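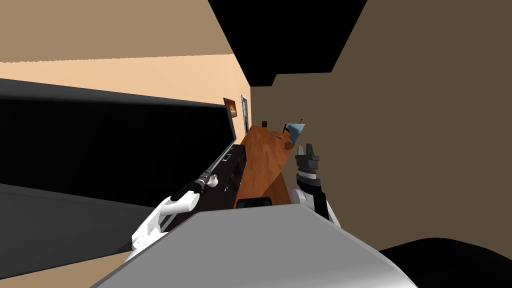 Raphaël Hoarau thinks the starter is too sour for this flour and that I should be feeding it twice a day, with the second feed late, before anyone goes home. He left that on a sticky note on the Nirilell jar and then repeated it over the phone, so I take it he means it! Fair enough. I've kept to one feed for as long as I've had the jar and never questioned it, and the last batch did have that vinegar edge at the back of the throat.

February, 7.40 in the morning

Two feeds yesterday, at 8 and at 6. The jar smells completely different — yoghurt and a bit of apple skin, none of the nail varnish. Domed on top when I came in, lovely webbing down the side of the glass. I'm a convert already, after one day, which I know is silly.

Today's dough, Cakden wholemeal and the white from the mill, half and half:

Flour 1,000 g
Water 740 g, held back 40 and worked it in with the salt
Starter 180 g
Salt 20 g

Mixed by hand in the big tub. The Cakden drinks far more than the old wholemeal did. At 70 per cent it felt like putty, at 74 it was soft and just about willing to be folded. I'd go to 76 next time and see. Bran is coarse in this sack, with flakes you can feel between finger and thumb, so I might sift the biggest out, soak them overnight and put them back in.

9.15. First fold. Tears if you pull quickly, stretches beautifully if you go slowly. Wet hands, not floured.

9.50. Second fold. Much stronger. Holds its corners.

10.30. Third fold and I could have stopped there, but did a fourth at 11.10 out of curiosity. Don't bother with the fourth. It had gone tight and a bit sulky and needed a longer rest before shaping.

Room was cool all morning, so I moved the tub on to the shelf above the proving cupboard after the last fold. Up by half at 1.20, bubbles along the wall of the tub, a good wobble. Divided into two and weighed the first piece at 965 g. Didn't weigh the second, just judged it by eye, sorry.

Shaped one as a batard and one as a round. The batard went into the long basket with rice flour, the round into the old Zuluvo basket with the linen. Both to the fridge at 2.05.

Same day, 5.30 in the afternoon

Couldn't wait and baked the round early. Lid on for 20 minutes, off for 22. It sprang! A proper ear on one side, small blisters all over, crust a deep conker brown. Waited nearly an hour to cut it, a personal record. Crumb is fairly even with a few bigger holes near the top, slightly gummy at the very base, so either it wanted longer in the oven or the stone hadn't caught up. Flavour is nutty first and then gently sour. Raphaël is right about the second feed and I've rung to tell him so.

He wants to know what happens if we use Mohmand rye for the evening feed only. I'd like to know too. Plan is to split the jar tonight, keep the A jar on white and put B on rye, same weights, same shelf, and mark the level with a rubber band on each.

Next morning, 8.10

A doubled. B more than doubled and had started to sink by the time I got in, with a tide mark well above the band. Smells of beer and malt, really good. It's clearly quicker, so B either needs a smaller pinch of old starter or a later feed.

Batard baked from cold. Taller than the round, crumb closer, noticeably more sour after the night in the fridge. Base fine this time with the stone in for the full hour. I prefer the round for eating and the batard for toast. Half of it is in the tin by the kettle, help yourselves.

To do: order more Cakden, try 76 per cent, try the bran soak, find the good scraper.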